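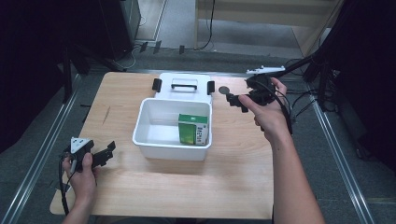
Latch box

A latch box is a lidded storage container, usually molded from plastic, whose lid is held shut by clips or latches on the sides. Many have a carrying handle set into the lid, and the lid may lift away completely or swing up on a hinge. Latch boxes are used for craft supplies, first aid items, tea, batteries, sewing kits and just about anything else small enough to go missing in a drawer!

Design

The hinged type is a lovely piece of everyday design. With the lid standing open, both hands are free for packing, and the lid never ends up under a pile of other things. Shallow tubs keep everything in reach, while deeper ones suit bottles and balls of yarn. White and clear are common body colors, often with handles and latches in a darker shade so they are easy to find.

The handle puts the whole load on the latches, so a heavy box is best carried with one hand underneath.

Packing

Small cartons can be stood upright along a wall of the tub, where the printed side stays readable. In a box that is mostly empty they tend to lean or topple, and a folded cloth or a divider will hold them in place. Flat items go in first.

In Clarkport

The town of Clarkport has an especially cheerful latch box tradition. Lemlem Fikre began a box swap at the Mendum reading room with 6 boxes and 18 households, each box going out packed with sewing notions or seeds and coming back with something different inside. The swap is held every September and has since spread to neighboring Findcombe, where almost 1,000 boxes have changed hands. Regulars can be very particular about their latches, and a box that closes with a good loud snap is always among the first to go.

See also

Bread box
Sewing box
Toolbox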